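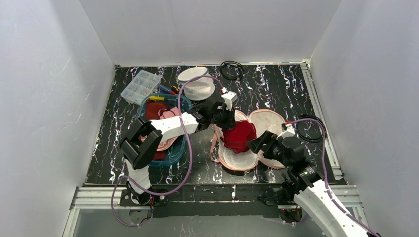 Who founded the band Sonus?
Sonus was founded in Clukdale by the singer and guitarist Aldana Daza and the keyboard player Olga Arancibia, who remained its only permanent members.

Sonus is a pop and folk duo from Clukdale, formed in 2000. The group is known for close two-part singing, the use of a reed organ in place of a bass guitar, and long instrumental passages between verses. Its best-known album, Lagos, was released on the Eteck label and contains the song of the same name. Most of the duo's lyrics are in Spanish, with a smaller number of songs in English.

Background

Aldana Daza began performing as a teenager, playing guitar in a wedding band led by an uncle. The repertoire consisted of boleros, waltzes and requests from the guests, and Daza has credited these engagements with teaching her to change key without warning. She had no formal instruction on the guitar until after the first Sonus recordings were made.

Olga Arancibia studied piano from childhood and later trained as a church organist. She held a paid post as assistant organist in Clukdale and gave lessons in the afternoons. Her interest in popular music came mainly from the radio, and early reviewers often mentioned the hymn-like spacing of her chords.

The two met when Daza needed an accompanist for a singing competition. They did not place, but continued to rehearse in the church hall, where the only instrument available in the evenings was a reed organ with a leaking bellows. Arancibia learned to play around its faults. The pauses she took to let the instrument refill with air became part of the arrangements and were kept when the duo later acquired a better organ.

The name Sonus, from the Latin word for sound, was chosen by Arancibia from a printed program of choral music. Daza had proposed using their surnames. For the first few concerts the group appeared on posters as Daza, Arancibia and Sonus, which led some listeners to expect a trio.

Early performances and first recordings

The first concert under the name Sonus took place in August 2000 in the same hall. The set was made up largely of traditional songs, together with two pieces by Daza that would later be recorded. The duo then played regularly in cafes, libraries and school auditoriums in the Clukdale area, usually without amplification.

The first release was a cassette with four songs, made on borrowed equipment and sold at performances. The duo had 300 copies produced. The sleeve carried no titles, and two of the songs have been listed under different names in different catalogs. "La orilla" is also given as "Por la orilla," and the closing instrumental appears variously as "Vals" and "Waltz for the Hall." The duo has used both forms of each title in concert programs.

A reviewer for a local arts paper praised the singing but found the organ "too much in front." The balance was left unchanged on later recordings.

Lagos

The cassette brought the duo to the attention of Eteck, a small label that had until then issued mainly spoken-word recordings and dance music. Eteck offered to pay for studio time on the condition that the album include at least one song with percussion. The result was "Lagos," on which Daza plays a hand drum in the final verse.

The title refers to lakes, the word's meaning in Spanish, and not to the Nigerian city. The lyrics describe a family moving from one lakeside town to the next in search of seasonal work, with each verse naming a different kind of boat. The melody is built on a descending figure that Arancibia had first used in an organ prelude.

The album was recorded with both musicians in one room and contains few overdubs. Daza wished to sing and play together, and the engineer placed the organ behind a heavy curtain to reduce the noise of the pedals. Some of this noise can still be heard in the opening bars of "Carta sin nombre." Arancibia asked for it to be left in.

The first pressing consisted of 1000 copies. Sales were slow until a radio presenter began using the instrumental section of "Lagos" as the closing theme of an evening program. Eteck then issued a second pressing with a corrected lyric sheet, as the original had left out the third verse of the title song. Copies with the incomplete sheet are sought by collectors.

Later career

Following the release of Lagos, Sonus toured more widely and performed for the first time with guest musicians. A cellist and a clarinetist joined the duo for a season of concerts, and several older songs were rearranged for the enlarged group. The arrangements were well received, but Daza and Arancibia returned to performing as a pair when the season ended. A live recording from this period was prepared for release and then withdrawn. Eteck described the tapes as complete, while Arancibia stated that the closing songs had been damaged in storage.

The second studio album, Clukdale, was named for the duo's home town. It is a quieter work than its predecessor and includes three songs in English, all with words by Arancibia. Critics were divided. Some regarded the English lyrics as plain to the point of stiffness, while others considered "Upstairs Room" the finest song in the catalog. The album sold less well than Lagos on its first release.

The duo then entered a long period of limited activity. Arancibia accepted a full-time post as an organist and choir director, and Daza wrote songs for other performers. They continued to appear together for single concerts, often in churches, and contributed two recordings to Eteck anthologies. Neither musician announced a separation, and the group was never formally dissolved.

Sonus resumed regular work with a concert in Clukdale on May 25, 2025. The program included all of the songs from Lagos in their original order, followed by several new pieces. Nearly 1000 people attended. Daza said from the stage that further recordings were planned, without giving a title or a release date.

Musical style

The sound of Sonus rests on the contrast between Daza's low, lightly ornamented voice and Arancibia's higher and straighter tone. The melody passes between the two singers, sometimes within a single line. Harmonies are usually in thirds or sixths, although unison singing is common in the refrains.

Daza plays a nylon-string guitar, most often with the fingers, and favors open tunings. Arancibia plays reed organ and piano. The organ commonly holds a single low note beneath several changes of chord on the guitar, a practice that has been compared with the drone of folk instruments. Percussion is rare.

Song structures tend to be simple, with verses of equal length and short refrains. The instrumental passages are less regular. In concert these sections are partly improvised, and performances of "Lagos" may last twice as long as the album version.

Lyrics and themes

Daza writes most of the Spanish lyrics. Travel, letters and domestic work are frequent subjects, and many of the songs are addressed to an absent relative. "Carta sin nombre" takes the form of a letter whose writer does not know the current address of her sister. Arancibia's lyrics are generally shorter and make greater use of repetition, a feature often linked to her work with choirs.

Members

Aldana Daza: vocals, guitar, hand drum
Olga Arancibia: vocals, reed organ, piano

Discography

Untitled cassette (self-released)
Lagos (Eteck)
Clukdale (Eteck)

See also

Reed organ
Vocal duet
Folk-pop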